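The Showroom at Clakis

The ad had promised a "bathing experience". My sister-in-law believes ads. I drove the 63 kilometres to Clakis because she doesn't drive, and because somebody had to read the fine print.

"It's a Lunde," she said, in the voice people use for cathedrals.

It was a tub. White, rectangular, nothing in it, parked on a grey marble-patterned floor. I've never trusted marble that comes in a pattern. Nine hundred off until July, the tag said. Off what, it didn't say.

"Where does the water come in?" I asked.

She pointed at the black curved thing arching over the rim. I said I'd believe it when I saw a drop come out.

White tub, grey floor, and a ceiling full of long fluorescent lights to flatter them.

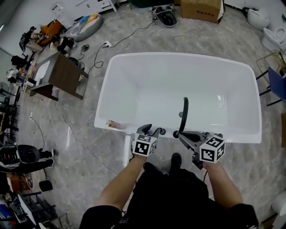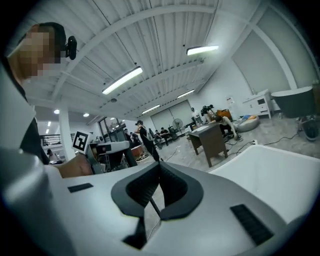 Part Two: Delivery

They said between 8 and 6. I made a sandwich and didn't hold my breath.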